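3.2 Labeling of controls and pretend-cooking talk

Sessions were held in September at the Suvwood site. Caregivers and children played together at a toy kitchen, and speech was transcribed by two coders (Tai and Fung). The final corpus holds 1377 child utterances. Printed symbols on the toy were treated as possible topics of talk, among them the plus and minus buttons on the range hood and the "01:30" on the microwave display (Figure 3).

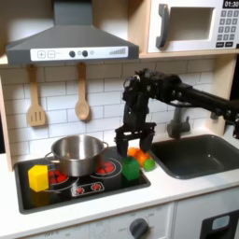

Utterances were coded as naming, requesting or narrating. Fragments with no clear verb or noun were set aside -- most were sound effects -- and were not scored. Disagreements between coders were settled by discussion, following Tsao and Midtbø.

Narrating utterances were then split by whether the child spoke as the cook or about the cook. The split follows the Lam scheme, with one change: songs were kept as a separate class.
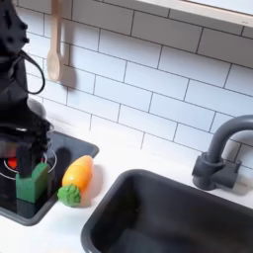

Does a caregiver's question count as a prompt if the child answers late? It was counted when the reply came within 3 seconds; later replies were coded as spontaneous speech.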